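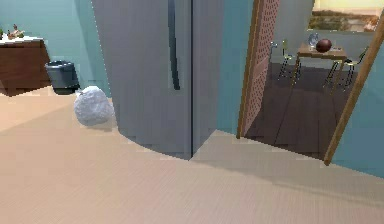
**Sujet : Faire les courses tous les quinze jours, est-ce réaliste pour deux personnes ?**

**ayane_kubo**, 19 h 12

Bonsoir à tous,

Je me permets d'ouvrir un sujet, car je n'ai pas trouvé de réponse dans les anciens messages. Nous sommes deux adultes et nous habitons à Skestley, assez loin des magasins, sans voiture. Jusqu'à présent, nous allions au supermarché chaque fois qu'il manquait quelque chose, c'est-à-dire presque tous les jours. Depuis janvier, nous essayons d'y aller une seule fois toutes les deux semaines, avec un budget fixe de 400 euros par mois pour la nourriture et les produits ménagers.

Le budget est respecté, je suis contente sur ce point. Par contre, la deuxième semaine est triste : il reste des pâtes, des œufs, des oignons, et tout ce qui était vert est mangé ou perdu. Je jette encore des herbes fraîches et des demi-concombres, ce qui me fait mal au cœur.

Est-ce que quelqu'un pratique ce rythme depuis longtemps ? Quels légumes achetez-vous pour la fin de la période ? (Veuillez excuser mes fautes, le français est ma troisième langue.)

---

**Nnamdi.I**, 19 h 40

Bonsoir Ayane. Chez nous, nous sommes 5 et nous le faisons depuis longtemps, par obligation plus que par goût. La règle de ma mère : on mange d'abord les feuilles, ensuite les fruits du légume (courgette, tomate, poivron), et les racines et les choux à la fin. Un chou blanc entier attend très bien deux semaines, souvent davantage. La carotte aussi, si vous enlevez les fanes le jour même.

Pour les herbes, je les hache et je les congèle dans l'huile, dans un bac à glaçons. Ce n'est pas joli, mais dans une soupe personne ne fait la différence.

---

**Rikuleo**, 20 h 03

Je ne suis pas d'accord avec le principe. Quinze jours, c'est un rythme de refuge de montagne. Acheter le frais deux fois par semaine en petite quantité et le sec une fois par mois, voilà ce qui fait baisser le gaspillage chez moi. On jette quand on achète pour un « soi-même » du futur qui va cuisiner des blettes le mardi soir. Il ne les cuisine jamais.

---

**ayane_kubo**, 20 h 15

Merci Nnamdi, l'ordre feuilles / fruits / racines est très clair, je vais l'écrire sur une feuille.

Rikuleo, je comprends votre argument, mais le bus ne passe que le matin et nous travaillons tous les deux à ces heures. Deux trajets par semaine, pour moi, c'est deux demi-journées de congé.

---

**kaede.tsuji**, 20 h 52

Il existe un compromis : un panier de légumes livré au milieu de la période. Chez nous c'est l'épicerie Abdelaziz qui le propose, 8 euros le petit modèle, on le récupère chez un voisin. Je ne choisis pas le contenu et je reconnais que le céleri-rave revient un peu trop souvent.

--- 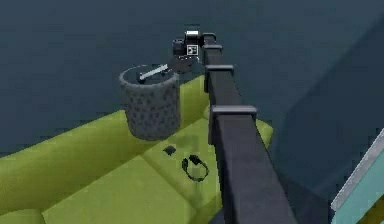
**Nnamdi.I**, 21 h 10

Le céleri-rave râpé avec de la moutarde et un peu de crème, Kaede ! Ou en frites au four. Il faut le couper plus fin qu'on ne pense, sinon le milieu reste dur.

Ayane, une autre chose : notez pendant un mois tout ce que vous jetez, avec le prix approximatif. Chez nous, la surprise était le pain. J'achetais toujours une baguette « au cas où ». Maintenant je coupe un gros pain en tranches, je le congèle, et nous sortons seulement le nécessaire le soir pour le lendemain.

---

**Rikuleo**, 21 h 26

Je retire le refuge de montagne, je n'avais pas lu qu'il n'y avait pas de voiture. Je maintiens pour les blettes.

Le carnet, par contre, je l'ai tenu deux fois et j'ai abandonné deux fois. Le papier finit sous le courrier. Une application comme Driner peut aider, on entre les dates et elle envoie un rappel, mais il faut avoir la patience de tout saisir en rentrant avec les sacs.

---

**H_Mizuno**, 22 h 05

Bonsoir, je lis ce forum sans écrire d'habitude. Attention au conseil sur les pommes de terre et les oignons, que beaucoup de gens rangent ensemble : les pommes de terre germent plus vite. Depuis que je les sépare, elles tiennent jusqu'à la fin. Pour le vert de la deuxième semaine, j'utilise des épinards et des haricots surgelés, et je fais pousser des graines de lentilles dans un bocal. Il faut les rincer matin et soir.

---

**ayane_kubo**, 22 h 31

Quelle bonne surprise, tant de réponses en une soirée ! Je gardais justement les deux dans le même panier, Hiyori, donc je change cela demain.

J'essaie pour la prochaine période : un chou, des carottes sans fanes, des surgelés et le pain en tranches. Kaede, savez-vous si l'épicerie livre aussi du côté de Skestley ?

---

**kaede.tsuji**, 22 h 48

Je crois que oui, mais seulement à partir de deux paniers par adresse. Je leur pose la question et je vous écris ici.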